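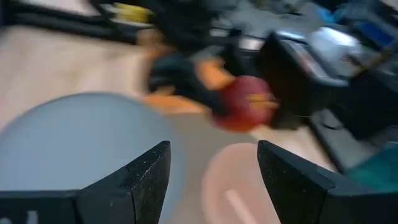
Home About Archive Recipes Garden Contact

Back from the open day at Funham and typing this before tea because if I leave it I won't do it. Feet are wrecked. It's a long shed of a place out past the Plellden turnoff and the parking is on the grass, which in February is fine, dust everywhere but fine.

I only went for the robots. There was other stuff. A talk on grain sensors which I skipped, a sausage sizzle which I did not.

So. The robot bit is down the back, big high ceiling, ducts and rails and fluoro lights, cables hanging. I was expecting something like the car factory ones off the telly, orange, behind a fence. Nope. It's a kitchen table, more or less. Wooden top, plates, a bowl, an apple. Black arms reaching in over the top with little two finger grippers on the end. The whole job is picking up and putting down. Apple goes in the bowl, apple comes out of the bowl. You'd think that would be boring and I stood there most of an hour.

What got me was the speed, or the lack of. The demo woman said they run it slow for visitors and then she let it go at its normal pace for a bit and that was quicker than I liked, to be fair. Then slow again. When it goes slow you start leaning with it. Everyone along the rope was doing it, leaning. A kid next to me was whispering "left, left, left" the whole time.

They've done 2784 goes at the table jobs so far this summer, it was written up on a whiteboard by the door. Of those 1945 got a tick. I asked what counts as a tick and it's strict - thing has to end up where it was meant to, and nothing else knocked over. So if it gets the apple in but bumps a plate on the way, no tick. My own kitchen wouldn't pass.

Four goes while I was watching properly. Two ticks. One of the others it had a good hold and then just sort of stopped in mid air, thinking, and timed out. The last one the apple rolled and a bloke had to lean in and get it. Big groan from the crowd. Somebody clapped the bloke.

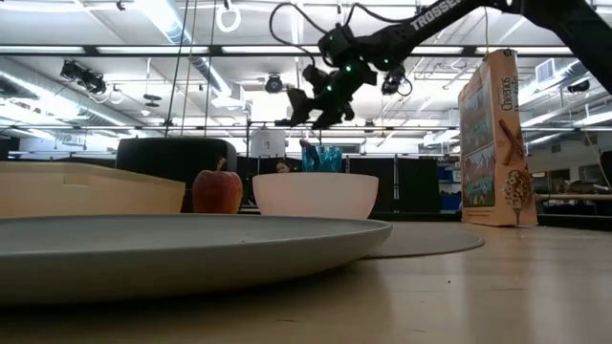
The bowl is the hard part, apparently. I'd have guessed the apple, being round and slippery, but they said the apple is ok once the fingers are either side of it. The bowl has a rim, and the arm comes in from above, so it has to know how high the rim is and not clip it going over. White bowl, bright lights, it can loose the edge. They had it sitting on a gray placemat and I asked if that helps and got a very long answer which I'd say came out as "a bit".

And real stuff! That surprised me. Proper box of Cheerios standing up on the table, the cinnamon sort of picture on the front. I'd figured it would all be foam blocks and coloured cubes. She said people's tables have cereal on them so the robot's table gets cereal on it. Fair enough. Made me hungry, hence sausage number two.

The arms have TROSSEN printed on them in big white letters, I wrote that down to look up and haven't yet. There's a tiny camera up near the gripper as well so it gets a close look at whatever it's going for. They put that view on a screen for us and I had to look away after a minute, it's like watching somebody else's holiday video from a boat. Everything smears whenever it swings.

Asked the obvious question, when can I have one to do the dishes. Got a laugh, then a no. Dishes are wet and stacked and that's a different story. The Koken stand next door had a leaflet promising help around the house "soon", so I took one of those, didn't believe it, kept the free pen.

Other bits, quickly, tea's nearly on:

The toilets were good. Parking bloke was not.

There's a Wanigasekara room off to the side with older machines in it, mostly switched off, and hardly anyone went in. Worth a poke around if you like buttons. No one minded me pressing them.

Bring a hat for the walk from the paddock and get there before ten, by eleven you couldn't see over heads at the rope. If you've got little kids go to the front left, they let them through to the low bit of rope.

They're doing it again next year they reckon. I'll go. Want to see if the number on the whiteboard has moved and whether it's got any better with that bowl. Will put up the grain sensor handout if I can find were I left it, my neighbour wants it.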